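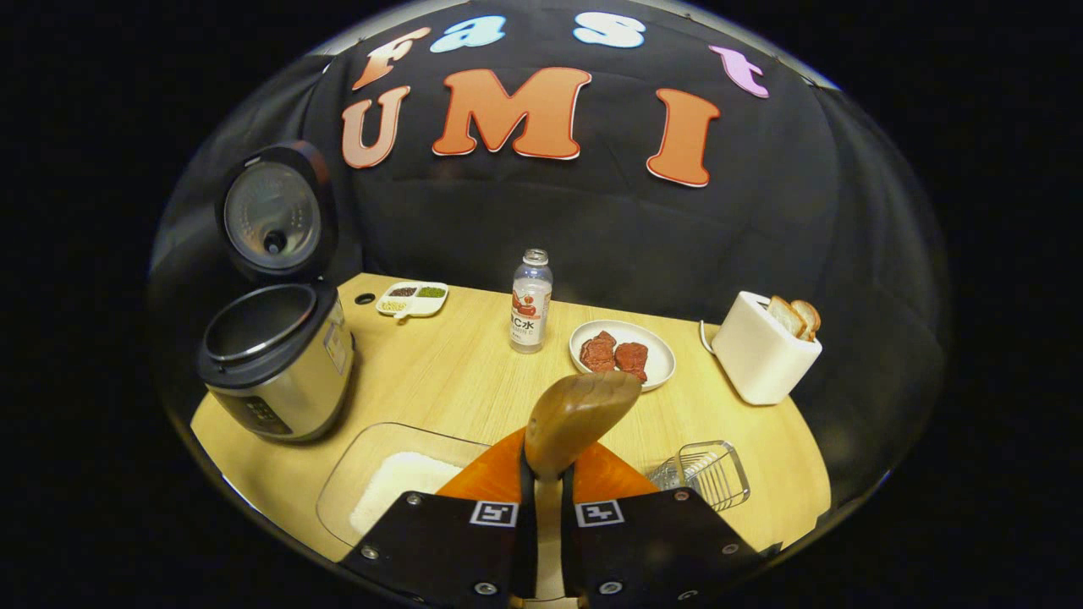

Orange on black, with the rice cooker at left.

I spent most of February making a banner for the plant swap at Fonulcombe, and I still have glue on my good scissors. Giuliana Carhuamaca asked me to do it after last year's sign, a bedsheet with marker on it, fell off the fence in the rain.

The first thing I got wrong was the size. I cut a full set of letters at 3 inches, laid them out on the hallway floor and walked back to the front door. I could read them, but only because I knew what they said. The second set is 5 inches tall and much better. If you're making a sign for outdoors, cut one letter, tape it to something and go stand across the street before you cut the rest.

The foam came from Fendico, in a mixed pack of 30 sheets. It cuts easily with a new blade and badly with an old one. Round letters took me the longest. I never did get a clean S with scissors, so I switched to a craft knife and turned the sheet instead of my hand.
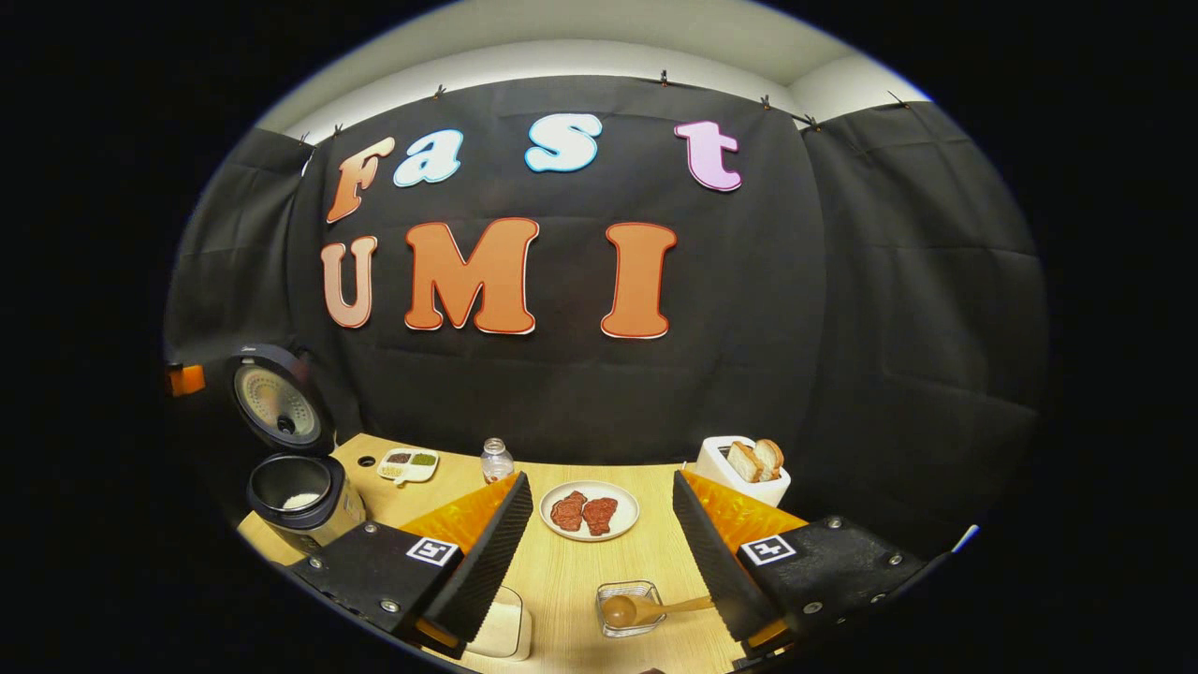

Color was the other thing I kept changing my mind about. I wanted green on cream because it's a plant swap, and it looked fine on the table and weak on the fence. Dark cloth is a lot more forgiving. On black you can get away with almost anything – orange, pink, even that white "s" – and the outline does a lot of the work. The bright blue around the "s" keeps it from looking like a hole in the row. I ended up going with dark green cloth and giving every letter a cream border, which meant cutting everything twice.

For glue I tried the Prurkeck fabric stick first and the corners lifted overnight. A few stitches at the back of each letter held better. They're slow to do and you can't see them from the front.

The whole thing cost me just under 50 dollars, including the letters I threw out. Giuliana has it now, folded in her hall closet. I still need to find some grommets for the top edge, and I have half the foam left if anyone local wants it.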